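Charity shop jumpers, part two

I said in March that I was done buying knitwear. Since then I have bought four more cardigans, so you can ignore anything I say on the subject.

The best of them came from Mabula, the second-hand place behind the station. It's a mohair blend in bottle green with leather buttons, and it cost 30 pounds. Matěj Danko, who runs the till, wanted 50 but the left cuff had started to unravel. I fixed it in an evening with wool that almost matches.

The worst is a bright orange tank top from an online seller called Funulia. The listing said medium. I measured it at 76 cm across the chest, before stretching, and it won't go over my shoulders. Returns cost more than the top did, so it's going to my niece.

I've also been asked how I wash old wool. Cool water, a little wool soap, no wringing. Roll it in a towel, then dry it flat, away from the radiator. I put cedar blocks in the drawer for moths and change them once a year.

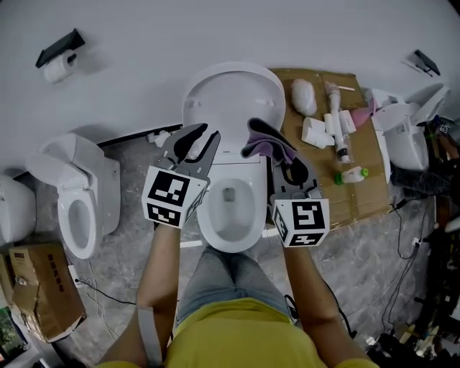 The other two cardigans are both navy and need new elbows. I'll write about patching them once I've found some decent suede.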